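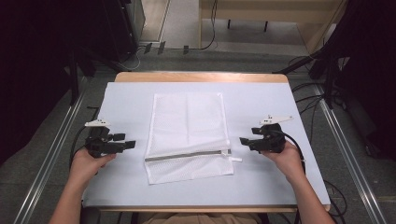
Selon Natália Bartoš, la question était mal posée dès le départ : la perte de fibres dépend davantage de la charge du tambour que du tissu, et il fallait fixer la première avant de comparer les seconds. Le protocole a été repris en ce sens.

2. Protocole révisé

Chaque cycle est conduit à 20 °C avec une charge constante de polyester tricoté, sans lessive. L'effluent est recueilli en sortie de vidange, puis filtré sous vide. Les filtres sont séchés à l'étuve, pesés, puis observés à la loupe binoculaire. Le comptage porte sur 5 champs par filtre, tirés au sort - la grille de tirage figure en annexe B.

Deux configurations sont comparées : textile libre et textile placé dans un sac de lavage en maille fermé par une glissière.

3. Résultats

Sans sac, la moyenne s'établit à 2 554 fibres par litre. Avec sac, l'écart entre répétitions dépasse l'écart entre configurations pour les fibres courtes ; seules les fibres longues diminuent nettement. Sur 71 filtres pesés, quatre ont été écartés pour déchirure du bord.

4. Limites

Le blanc de laboratoire n'a été mesuré qu'en décembre. Une contamination par les blouses en coton reste possible - elle n'affecte pas la pesée de façon mesurable, mais peut fausser le comptage. L'usure du textile au fil des cycles n'a pas été corrigée.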